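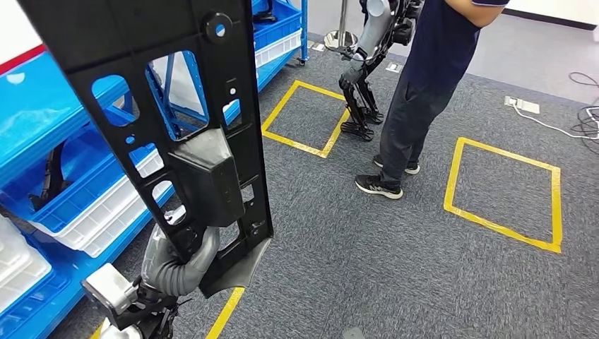 Zemari Parts Names

A word list of car part names as used in repair shops, with spellings and regional variants. 3000 entries in 8 files, one per vehicle area (doors.csv, brakes.csv and so on). UTF-8, comma separated, header row in each.

Columns: term, variant, region, source, checked_by

Terms were collected by Mei-kuen Yau and Chun-yin Liu. Blank region means the term is used everywhere we asked. Two files, trim.csv and glass.csv, still have duplicates.

Last updated 15th July. Send corrections to Feng-yi Hsu.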